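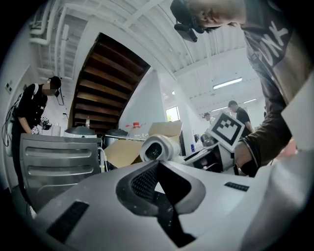
Hand-held gripper with a square marker on top, held by an operator wearing a head-mounted camera rig.

Demonstration Operators, Clustico project
Durnska, data collection group

Durnska is hiring 6 operators to record manual task demonstrations for robot training. Operators perform household tasks with a pair of hand-held grippers while head and gripper cameras record. Shifts are 8 hours, Saturday included on rotation. Start: January.

Duties
Set up and check grippers before each session
Repeat assigned tasks to a written protocol
Log failed takes and tracking loss
Manage cables and batteries 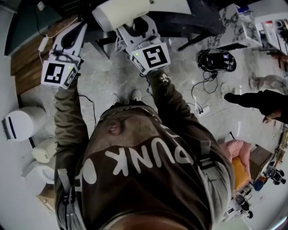

Two-gripper setup viewed from above. Each gripper carries a fiducial marker.

Requirements
Steady use of both hands, standing, for up to 11 minutes per take
Comfort wearing head-mounted equipment
Basic spreadsheet skills
Teleoperation or motion capture experience is helpful but not required

Training lasts 10 days, paid at the full rate, and is led by Jomar Tan. Send a resume and your shift availability to Habibur Wijesinghe, operator hiring. Applicants selected for a trial session will be contacted by phone.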